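The Second Life of a Toy: How Lending Libraries Are Changing Family Budgets

For most of the past century, a toy was bought once, used for a season and then stored in a closet until someone decided what to do with it. Toy lending libraries offer families a different arrangement. Members borrow a set number of items, keep them for several weeks and return them for the next household. The idea is an old one, but interest in it has grown among parents who have limited space and who would like their children to have more variety than a single shelf can hold.

The Kitirlow Toy Library is one such service. It opened in August with 142 items, most of them donated, and operated from a single room beside a public reading hall. Its catalog now lists 1428 items and its membership stands at 864 households. Families pay a modest yearly fee, and those who cannot pay may apply for a waiver at the front desk.

Kwame Agyeman, director of the library, attributes the growth to word of mouth. "Parents come in for one puzzle and leave with a bag," he said. "The next month they bring a neighbor."

The collection is arranged by type of play. Board games and puzzles form the largest group, followed by building sets, dress-up clothes and ride-on vehicles. Small items are lent as mixed lots: balls of different textures, bricks and figurines go out together, and sorting boxes are offered alongside them for younger children.
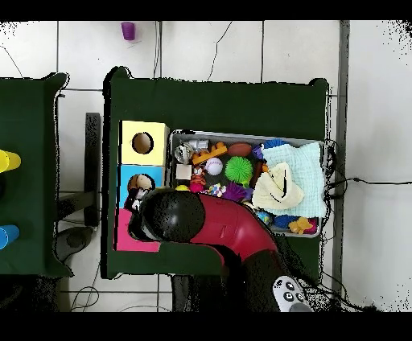 How long may a family keep a borrowed toy?
The standard loan is four weeks, and it may be renewed once if no other member has placed a hold on the item.

Returns are handled on a fixed schedule. Each item is checked against its card, cleaned and inspected for cracks, sharp edges and missing parts. Hard plastic is washed with soap and water, cloth items are laundered, and wood is wiped down and left to air dry. Battery compartments are opened and checked for corrosion. An item that fails inspection is repaired where possible and withdrawn where it is not.

Missing pieces are the most common problem. The library does not charge for a lost puzzle piece or game token, although it does ask that the loss be noted on the card. Spare parts from retired sets are kept in labeled drawers, and a good number of incomplete games have been restored in this way.

Other towns have adopted their own versions. Huller runs its service out of a mobile unit that stops at four neighborhoods each week. In Dogbe, the lending shelf shares space with a family health clinic, and parents may borrow while they wait for an appointment. The Florkus Fund, which supports all three programs, recorded 1034 loans at the Dogbe site in its first year - a higher figure than its planners had expected.

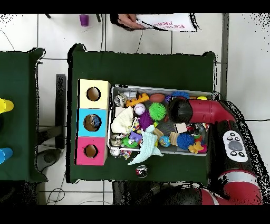

Starting a Collection

Groups that wish to begin a toy library are advised to start small. A reliable catalog matters more than a large stock, and a simple card system is sufficient for the first year. Donations should be accepted by appointment, so that each item can be examined before it enters the building. Toys with small parts should carry a clear age label, and recalled products should be refused.

Storage deserves early attention. Open shelves at adult height allow staff to find items quickly, while low bins invite children to choose for themselves. The Kitirlow library uses both and reviews the layout twice a year.

Applications to the Florkus Fund are accepted in writing and must include a floor plan, a proposed fee schedule and the name of a host institution.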